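The Valley That Wanted to Need Nothing

5 min read

The road to Odgate finishes at a wooden gate, and from there you walk. When I came in January the path was hard with frost and I could smell the bread oven before I saw any roof. Fifty-three people live in this valley. They arrived with the plan to buy almost nothing from outside, and after eight winters they are still here, which surprises many of their old friends.

I must say that I did not come as a neutral visitor. I grew up in a farming village where everybody dreamed of leaving, so I have little patience for city people who dream of potatoes. But in Odgate they talk about potatoes without any romance. They talk about blight, storage and sore backs. 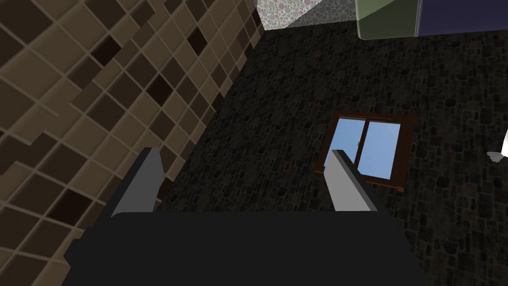

The first idea was very strict. Each household gave 3,000 dollars to a common fund and promised to live only from the land after two years. The second year was a bad one. Rain came in the harvest weeks, half of the grain became moldy, and in spring the group had to buy flour from the wholesaler Edwards, in the nearest town. Some members saw this purchase as a betrayal. Four households left before summer, and the people who stayed still speak of that meeting in a low voice.

What they did next interests me more than the original dream. They wrote a list of everything they could not make, and they discussed it for a whole winter. Salt was on it, and eyeglasses, and medicine, and wire. At the end they agreed to keep a small cash business, which sells dried beans and seed. The sales bring enough for the list and for the dentist. 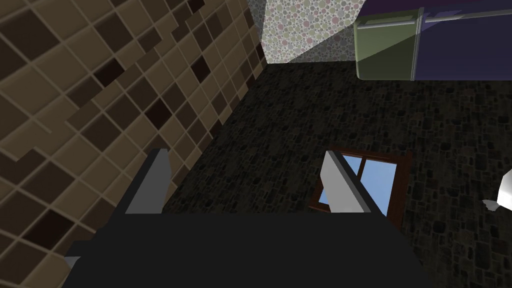

Lessons from Kedholm

Odgate is not the first place to go through this. Kedholm, an older settlement farther north, had 1,000 members at its highest point and its own school, mill and printing shop. It closed when the children grew up and did not want to stay. I visited what is left – a row of stone houses and a very good orchard – and spent an evening with former members. They were not bitter. They told me the work had been fine, but the evenings were long, and every decision needed a meeting.

A third community, Grostosico, chose another way. Members there keep jobs outside for part of the year and come back for planting and harvest. Purists in Odgate call it a holiday camp. I found it noisy and cheerful, and the cellar was full.

On my last morning in Odgate I helped to carry seed potatoes up from the store. We sorted them at a long table and put the soft ones in a bucket for the pigs. The talk was about whether to buy a second-hand tractor, and when I left for the gate they had not agreed.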